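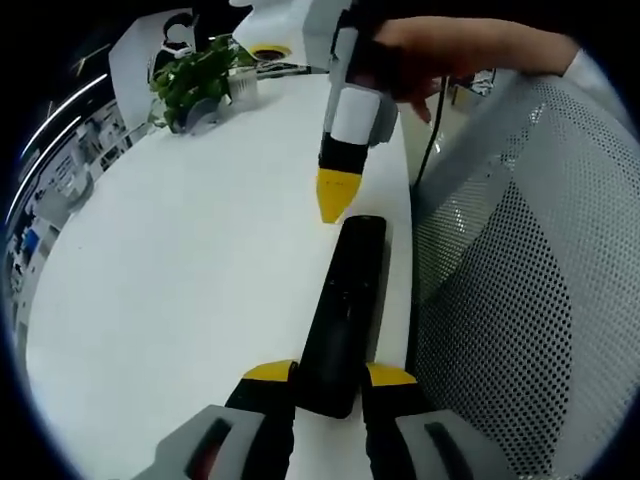 **Figure 1.** Two grippers with yellow tips at a white tabletop, one with its fingers spread around a glossy black object, the other near the object's far end.

What makes a preschooler ask for the same picture book night after night? Mostly the pleasure of knowing what comes next, and of saying it out loud before the grown-up can.

### 4.2 Rereading and joining in

This was the part of the study we most looked forward to writing up! We asked 38 families to keep a bedtime reading diary through December, noting each title, who chose it and anything the child said along the way. Asante and Karras (two of the authors) read every diary in full, and Ağca settled the entries they disagreed on.

In 22 of the homes, one book came back so often that parents gave up writing the title and simply put "the usual". Children in these homes joined in far more as the month went on. They began by finishing the last word of a rhyme, then whole lines, and then (our favourite stage) they started correcting the reader. One mother in Estevmont skipped a page about a sleepy goose and was sent straight back to it.

Rhyme helped, but it wasn't needed. Several of the best-loved books had no rhyme at all, only a line that kept returning, and children treated that line as their own. Some carried it off into the bath or the car, or used it on a baby brother. We had no code for this in our first scheme and were delighted to add one.

Harms's earlier diary work in Privitz, begun in 2000, found much the same growth in joining in, although his families read mainly from library loans. Ours owned most of their favourites, so a book could stay in the pile for as long as the child liked. Whether having to return a book changes how it is loved is a lovely question, and Abella is taking it up with families in Dondance. The two homes where no favourite appeared at any point are discussed in Section 4.3.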